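Can a machine mop a floor with stuff lying about on it yet?

Asked by udska_flat3, Wed 29 July

I look after a shared workroom and I'm sick of doing the floor. We've got a robot vacuum which is fine in the corridor, but the main room defeats it completely. It's a dark, shiny floor that shows everything, and people leave leads trailing across it all day long. I've got a budget of 375 quid, so is there anything that would properly mop it, or am I stuck with the pole and the flat head for ever?

2 replies

hedlund_mopper

Short version – no, not for that room and not for that money. I've had a Temach in my kitchen since May and I love it, but my kitchen is a plain rectangle with four chair legs in it! It does the open bit beautifully and then sulks at the first cable.

What makes your job hard is all the little decisions. You get to a power strip and you go round it, or you pick the thing up, or you leave that patch for later, and you don't even notice you're doing it. Same with a flat mop on a pole, you tilt it and steer it from the far end by feel. Holding the pole in a gripper is one thing, but getting the head flat to the floor and keeping it there with plugs right next to it is where I'd expect trouble.
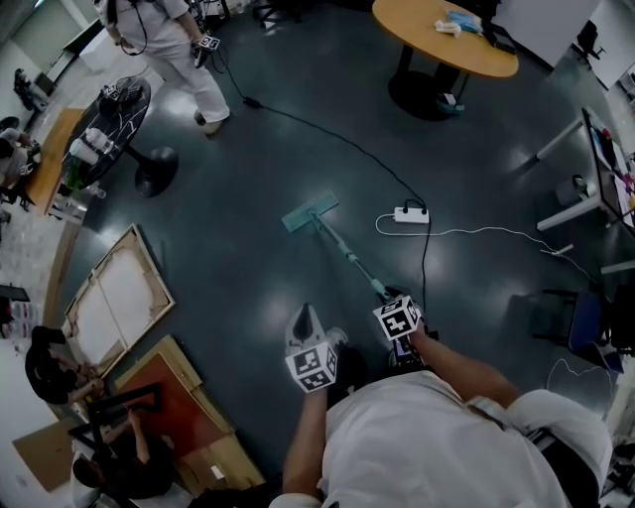

What I'd do before spending anything

Get the leads off the floor. Clips along the desk legs, or a bit of trunking, and stick the power strip up under the desktop. Then borrow a robot mop for a week and see how it gets on. Round pedestal tables are easy for them, in my experience, it's the flat stuff left lying on the floor that stops mine dead. Big boards, cardboard, that sort of thing.

Oder_Jim_not_Jim

Don't bother, get a decent mop. My brother-in-law spent over 1000 on one and it ate a phone charger.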